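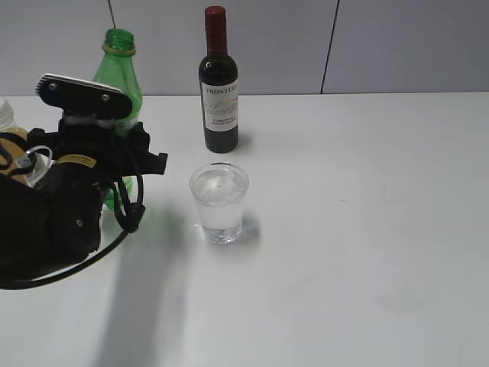 Section 3 of the Brukcombe bench guide covers emptying and sorting bottles before they go to the Torres rinse rack. Clear the middle of the table first and bring over only the bottles you plan to work on. Keep glass and plastic apart from the start. A small wine bottle with its capsule still on goes toward the back, and an open green plastic bottle with no cap stays to one side until it has been emptied.

**Caution:** Never smell or taste a liquid to find out what it is.

1. Put on gloves.
2. Set the drain tray at the front of the table.
3. Check each bottle for a cap. Remove it and drop it in the cap bin.
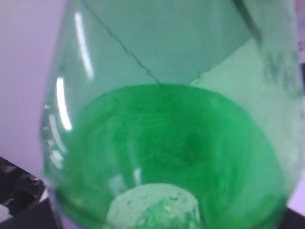 Leftover liquid has to be logged before it is poured out. Write down the color and the rough level on a Drelby card, then look for anything solid. Tinted plastic makes this harder – with bright green liquid in a green bottle, a pale piece near the bottom is easy to miss. Mark the card "solids" and use the strainer.

4. Place the strainer over the tray.
5. Tip the bottle slowly and stop if the neck blocks.
6. Wait 2 minutes, then tip it again.

**Note:** Read the level with the bottle upright. Curved walls can make one surface look like two.
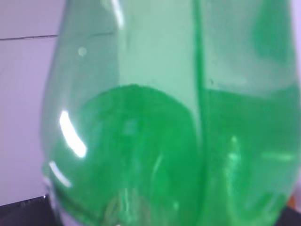 Matilde Tavares asked whether the level should be read at the highest point of the curve or at the flat part. Use the flat part, and write "flat" beside the figure.

7. Rinse 2 times and let the bottle drain upside down.
8. File the card in the Rusier box. Card numbers continue from 1,271.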